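About Granus

Granus is a mastering and lacquer-cutting studio for independent recordings, mostly folk, country, and small-group acoustic music. We prepare finished mixes for release on vinyl, CD, and streaming services, and we transfer older tapes for reissue. The studio has two rooms, one for mastering and one for disc cutting. They share a machine corridor, where the tape decks, amplifiers, and power supplies are kept.

The studio was set up by Nesrin Demirtaş, a mastering engineer who had worked in broadcast sound before moving to music. She remains the lead engineer and cuts most of the lacquers. The company has 6 staff: 4 engineers, a bookings manager, and a technician who maintains the lathe and the tape machines.

What we do

Stereo mastering is the larger part of the work. A client sends mixes as 24-bit files at the sample rate of the session, or ships tape. We listen to the full program once without processing and write notes on level, tone, noise, and the gaps between songs. Processing starts after that. Most albums need small changes in equalization and modest gain reduction. If a problem is better solved in the mix, we report it with a time reference and wait for a revised file. There is no charge for waiting, but the booking may move.

Lacquer cutting is done in-house. Side length, bass content, and vocal sibilance set the level a record can carry, so we ask for a side plan before the session. A side of up to 18 minutes at 33 rpm can usually be cut at full level. Longer sides are possible with a lower cut, and we state the expected reduction in the quote. For 45 rpm singles, the limit depends on the program.

Tape transfer covers quarter-inch and half-inch reels. Each reel is inspected before it is played. Splices are checked and replaced where the adhesive has failed, and tapes with binder problems are treated before transfer. The playback head is aligned to the tones on the reel when tones are present. When there are none, alignment is done by ear and by phase meter, and the transfer notes say so.

The rooms

The mastering room was built as a floated structure inside an older brick shell. Wall treatment is a mix of absorption and diffusion, with the low-frequency traps placed behind the listening position. The monitors are full-range and soffit-mounted, with a second small pair on the desk for checking balance at low volume. The signal path is analog between two converters, with all stages on relays so that any unit can be taken out of circuit fully.

The cutting room is smaller and kept at a steady temperature. Blank lacquers are stored there in the maker's boxes and used in order of delivery. Test cuts are played back on a separate turntable with an ordinary moving-magnet cartridge. It is closer to what a listener has at home than the playback arm on the lathe.

Paperwork stays with the project. Every job has a card folder containing the side plan, the settings sheet, the client's notes, and the cutting log. The folder is held after release so that a recut can be made to the same settings if a stamper wears out or a second pressing is ordered. We have 580 folders on the shelves at present, and the settings sheets are also scanned.

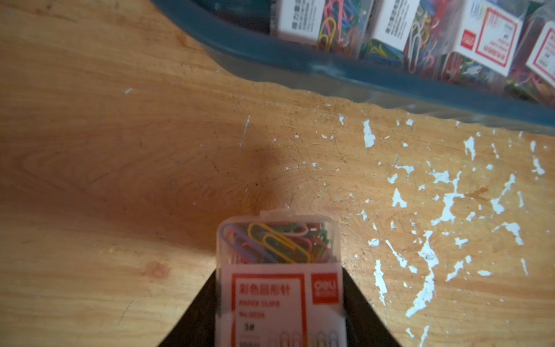
Labels and artists

Two small labels send us their full catalogs. Ullura releases contemporary folk and string-band records, usually in short vinyl runs with a download. Tatel works mainly in reissues of private-press country and gospel, and supplies original reels where these can be found. When the reels are lost, we work from the cleanest disc copies available and state this in the notes sent to the label.

The remaining bookings come from artists who release their own music. Self-released projects are handled on the same terms and in the same order as label work. A first-time client may ask for one song to be mastered before committing to an album. The fee for that song is deducted from the album price if the booking goes ahead.

The Lefèvre Room

The mastering room is known as the Lefèvre Room, after the piano workshop that used the building before us. Its loading door is still the widest entrance and is the one to use for tape deliveries. The workshop's old hoist beam was left in place above the corridor and carries no load.

Attending a session

Clients may attend mastering sessions in person. The room seats 2 people in addition to the engineer. Sessions start at 10 a.m. and a full album is normally completed in one day, with revisions handled by file exchange. Please bring one or two reference recordings that you know well. Loud playback is kept to short periods.

Cutting sessions are not open to visitors while the lathe is running. Clients who want to hear the cut can order a reference lacquer, which is made from the same settings as the master and can be played several times before the high frequencies begin to suffer.

Delivery

Digital masters are delivered as WAV files with a checksum list. CD projects also receive a DDP image with track codes and text entered as supplied. Please check the spelling of song titles before sending the form. Lacquers are packed on the day they are cut and sent to the plating plant by overnight courier. The client receives the tracking number and a copy of the cutting log.

One round of revisions is included in every quote. Further rounds are billed by the hour. Changes caused by an error on our side are not billed.

Booking

Send the number of songs, total running time, intended formats, and release month to the bookings desk. For vinyl, include the name of the pressing plant. October is the busiest month of the year for cutting, and dates in that month should be requested well in advance. A quote is normally returned within two working days and stays valid for one month.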